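Inventory of the Dobos Estate

The contract from Trirnier covered the contents of one house, attic down. Hair accessories came under small goods, category 4, and small goods were done last.

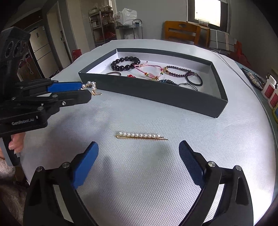 Item 1. Pin, gold, with pearls

Straight row, round pearls, one side only. Value entered as 2. The form did not ask in what currency. I wrote "good" under condition and moved to the next line.

Item 2. Clip, gold, with pearls

Pearls set in an open loop. The form required a purpose for each article. I entered "holds hair." The office in Vurow returned the entry by evening and asked whose.

The rules allow 100 characters for an answer. I went back through the household papers, some 400 sheets, mostly coal receipts and letters about a fence. One letter, unsigned, mentioned a dance at the Basero hall in October and asked that the pearls be worn on the left. It gave no name. The reply, if there was one, had not been kept.

I entered "owner unknown, left side." Vurow accepted this.

Item 3. Box, open, shallow

Gray outside, white inside. Jewelry and hair accessories to be listed separately, on form 4. Lid not found. I searched the dresser again, then the linen shelves, and at nine o'clock I recorded the lid as missing and asked for a second day.

The request was granted without comment. I left the cloth on the table.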